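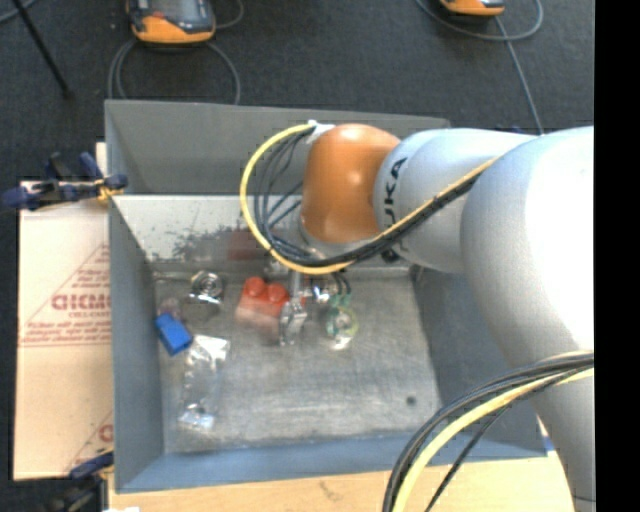
We left the house before it was properly light, Kelly Lopes driving and me with the thermos, and got to Gunard a little before nine on Thursday, October 1, 2020. I'd been trying to arrange this visit since spring, and I want to put down what we learned while I can still read my own notes. Those of you who'll be sitting in on the December budget meeting may like to have it all in one place.

Genivaldo Moura met us at the door and could not have been kinder. He runs the picking bench there, and he had bin picking going when we walked in — one arm over one gray metal bin, with the sort of jumble in it that we get in our returns room every day of the week. A red toy block, a blue one, a crinkly clear plastic bag, something round and shiny. I was so pleased to see the bag! Every brochure I've been sent shows tidy boxes, and bags are what we mostly have.

Kelly asked straight off about the price, bless her, and Genivaldo said we were starting at the wrong end. The arm is one line on the quote. What he wishes he'd planned for is everything hanging off it. Look at the cables, he told us, the yellow one and the black ones looping around the wrist, and imagine replacing them on a working day. He now keeps a spare set on the shelf and puts $900 a year in his plan for cables and ties, and he says he has never been sorry.

The bin got more of our time than I expected. Theirs is bare metal inside, scratched and cloudy on the bottom, and it is held with clamps, which I found very cheering, as clamps are something we can afford. He suggested $300 for bins and fixtures in the first year, and trying two kinds before ordering more. Shiny metal throws reflections, and he'd want us to test our own things in our own bin before signing anything.

Over coffee (very good coffee, and a plate of cheese rolls I'm still thinking about) we went through the two quotes I'd brought along. Grondden includes training but charges for travel. Batista is cheaper on paper and leaves out the gripper fingers altogether, a thing I had read past three times. Genivaldo found it in a minute. He also told us to ask both of them for a 72-hour trial with our own stock, and to get the terms in writing.

Still to do: Emrys Parri is going to measure the returns room, door included, and Kelly is calling Batista about the fingers. I've promised Genivaldo a box of our worst bags to try.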